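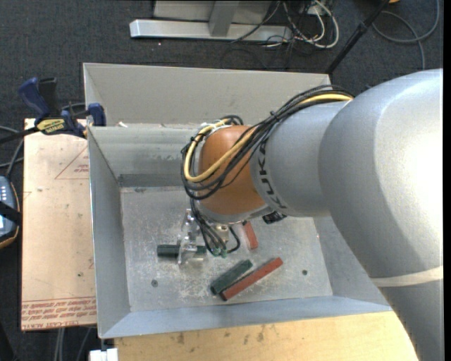 Slide 1. The KUKA arm over the bin, gripper at the dark green block.

Notes for Wednesday, February 7, 2024. Speak slowly. Loïc Collet takes the questions about software.

Good evening. My name is Paula Sima, and I build together with Loïc in the shared workshop Skevier. Our project is called Clulteo. The task is simple to say: the arm must take blocks out of a metal bin and put them in a row.

Leave slide 1 on the screen during this part.

First, the floor of the bin. It is gray metal and full of scratches. Our detection program took some scratches for edges of blocks. Loïc wrote a filter, and he will show it on slide 4.

Second, the long red block. It is thinner than the green ones, so the fingers need a different closing width. We keep one setting for each color. It is not elegant, but I can change it quickly.

Third, the cables. Point to the loop at the orange joint. I tied it again 19 times before I was content with the length. When the loop is short, it pulls at the wrist. When it is long, it hangs into the bin.

Point to the blue clamp at the upper left. Before we had a clamp on the bin, the bin moved when the gripper touched a wall, and all the positions were wrong after that.

Costs, if somebody asks: we paid 260 euros for the small parts. The arm belongs to the workshop.

Numbers: 3,483 grasps are in the log until today. We want to have around 2,000 more before May, mostly with blocks which lie close together.

Now give the microphone to Loïc. Next slide.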